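Home | Products | Support | Manuals | Contact

Zorkero Two-Arm Home Unit: Set-up Guide
Section 6. Wrist cameras and soft-goods grip
Prepared by Oskari Ruotsalainen, Wuner service. Last changed Thursday, June 14, 2018.

6.1 Checking the wrist view

Do this section after the arm calibration of Section 5. Both arms must be at rest and the stop button must be within your reach.

1. Open the Kando panel and choose Wrist View.
2. Compare left and right. In each view the gripper housing must stay at the top.
3. Bring one finger slowly down beside a hard object. Stop before it touches. 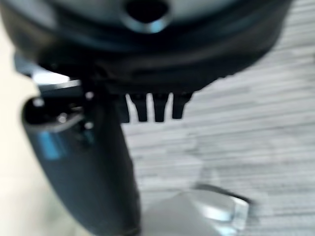 Fig. 6-1. Wrist view, finger beside a clear object.

Note: The housing is very near to the lens and will be always blurred. Please do not try to correct this with the focus ring.

6.2 Two-hand hold

4. Put the unit in front of a sofa and load program 403.
5. Let both grippers close on opposite sides of one cushion.
6. Set the grip force to 40 percent for both arms. If the force is not equal, the cushion turns during the lift. 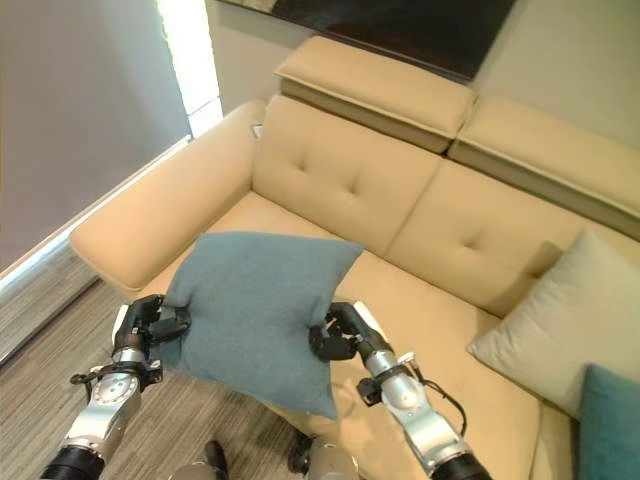
Photo: L. Echeverría / Wuner

Some sag in the middle of the cushion is permitted. If the fabric slips out of the fingers, raise the force by small steps and repeat from step 5.

CAUTION: Keep your hands away from the space between the arms while the program runs.

6.3 Approach to fabric

7. Select one arm and press Jog Down.
8. Stop when the finger is close to the fabric.
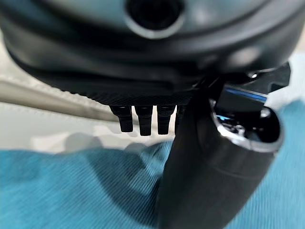
The jog speed must be low for this step, as the camera does not measure depth. Look instead for the shadow of the prongs. When it falls on the pale fabric directly below them, as in this view, continue only with single key presses.

6.4 Picking from the floor

9. Lay a cloth on the carpet, bunched and not flat.
10. Lower the gripper and press Close.

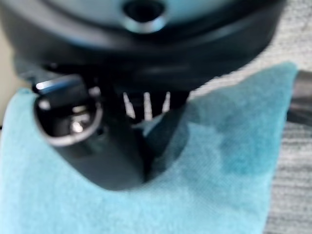
The downward limit is stored for each arm separately. Save it when the lower parts of the gripper press into the cloth and make shallow creases at their base, the same as they do here. Deeper than this, the finger pads can wear on the carpet.

11. Press Save and write the value in the service sheet.

Related sections
Section 5. Arm calibration
Section 7. Changing the finger pads
Cullinane charging base: installation
Error list for Kando panel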